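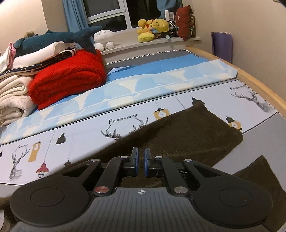

The housekeeping desk at Clurnen replied that its own room sheets stop at "bed made, yes or no" and asked what else there is to check on a bed. Quite a lot, as the items below show. Their second point was that staff skip any line they can't answer in a few seconds, so the long lines from the last version have been split up.

BEDROOM CHECK – BED, LINEN AND CLOTHES LEFT ON THE BED
Room 112
To be filled in before the bed is stripped or made up
Mark each line OK, FIX or N/A. Comments go under the line.

PART A – BED FRAME

A1. Side rails free of splinters and rough spots – OK
Comment: Wooden rail, light natural finish. Run a hand along the curved part as well as the straight part. Use a cloth if you have bare arms.

A2. Rails tight at head and foot – FIX
Comment: Slight movement at the foot on the wall side. Quarter turn on the bolt should do it. Reported on Sunday, still open.

A3. Slats seated, none cracked – OK

A4. Legs level, felt pads in place – OK
Comment: One pad is worn thin. Good for another round.

A5. Gap between mattress and rail – OK
Comment: Nothing down there except a sock.

PART B – SHEET

B1. Right sheet for the bed – OK
Comment: Pale blue print with deer heads and hanging lamps, FASHION HOME lettering. The inventory has it as number 578. Please write the number down and not just "blue one".

B2. Print and color even – OK
Comment: The stronger blue band with the white scalloped pattern is part of the design. An earlier sheet had this marked as a dye fault and the sheet was pulled for nothing.

B3. Edge trim stitched down all the way – OK
Comment: Check the trim along the rail first. It rubs on the wood every time the sheet is tucked in.

B4. Holes, thin spots, pulled threads – OK
Comment: Hold it up to the window after stripping. You will not find thin spots with the sheet lying flat.

B5. Stains – N/A
Comment: Leave until the sheet is off and both sides can be looked at.

B6. Fabric weight matches the label – OK
Comment: Label says 200 thread count. The Vodberg sheets are heavier and should stay on their own shelf.

PART C – CLOTHES LEFT ON THE BED

C1. Clothing moved before the sheet is pulled – FIX
Comment: One brown garment. It has to come off first. Things get rolled up in the linen and go through a hot wash, and we paid for one sweater that way already.

C2. Pockets checked – OK
Comment: Tissue and a bus ticket. Put both in the tray on the desk.

C3. Garment laid flat and looked over – see second sheet

Notes for C3 are kept on their own page so that the laundry room can have a copy without the bed pages.

SECOND SHEET – GARMENT CHECK

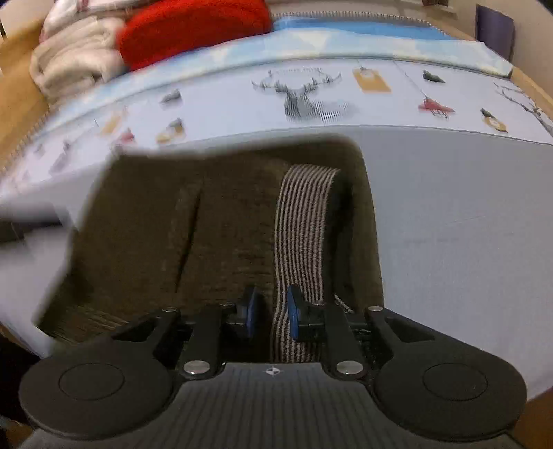

Filled in by: bedroom round, morning shift
Passed to: Wihongi Laundry Service, July round
Form 34, page 2

D1. Color noted – OK
Comment: Dark olive-brown, with a striped band in dark and pinkish-beige. Wash with darks. The lighter stripes would show any lint, so keep it away from towels.

D2. Care label found and readable – FIX
Comment: Faded. Wash cool and hang dry until the owner says otherwise.

D3. Creases – FIX
Comment: One long diagonal crease and a patch of fine wrinkles near a lower corner. Shake out and hang before ironing. If it still needs the iron, use low heat, inside out.

D4. Folds opened up – FIX
Comment: There is a deep fold next to the striped band. Open it fully before you sign this line. Anything inside a fold this dark is easy to miss – moth damage in particular.

D5. Striped band and edging sewn down – N/A
Comment: To be done at the laundry table with better light. Follow the band along its full length.

D6. Name tag – FIX
Comment: None. Pin a paper tag with the room number and keep the pin out of the knit parts, if there are any.

D7. Fold for return – N/A
Comment: Sleeves in if it has them, then in half. Do not put it back on a bare mattress.

OPEN ITEMS

A2 bolt at the foot of the bed. Hex key is in the Banasitz box under the stairs, top tray.
C1 clear the bed before stripping.
D2, D3, D4, D6 with the laundry.
Strip and make up once C1 is closed. Do B5 at the same time and send this page back with the result written in.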